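Sheet metal bin for loose toys, anyone?

flundari_k
Posted in Storage & Sorting, 13 posts

We have 4 kids' worth of small toys, mostly odd pieces from sets that are long gone. Play food, wheels, blocks. The fabric cubes sag and things get lost in the corners. Thinking of going to open metal bins on the table. Has anyone done it?

Rupert Auer
I use a gray one with sloped walls. Pieces slide to the bottom and you can see all of it at once. No digging.

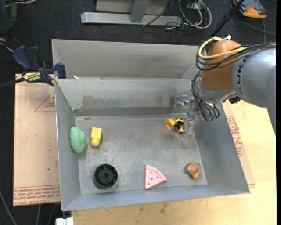
Gray bin on the table, odd toys in the bottom. Pink slice is near the front edge.

The bottom does scratch. Doesn't bother me.

wumbei22
It would bother me. Check the rim too. I had a metal one from a shop fitting place and had to tape the top edge before the kids could use it. Also it's loud. Drop a block in at 6 am and the whole house is up.

Kwabena Dogbe
Agree on the noise. Felt on the bottom fixes it but then crumbs stick to the felt. I went back to plastic.

Rupert Auer
I tried felt. Took it out again. A bare bottom wipes clean in a few seconds.

flundari_k
Is yours heavy? It would have to come off the table at dinner.

Rupert Auer
Two hands, but fine. I keep mine to a few pieces at a time and swap them out.

pronach
A few pieces won't help someone with 1,000 of them. Get drawers.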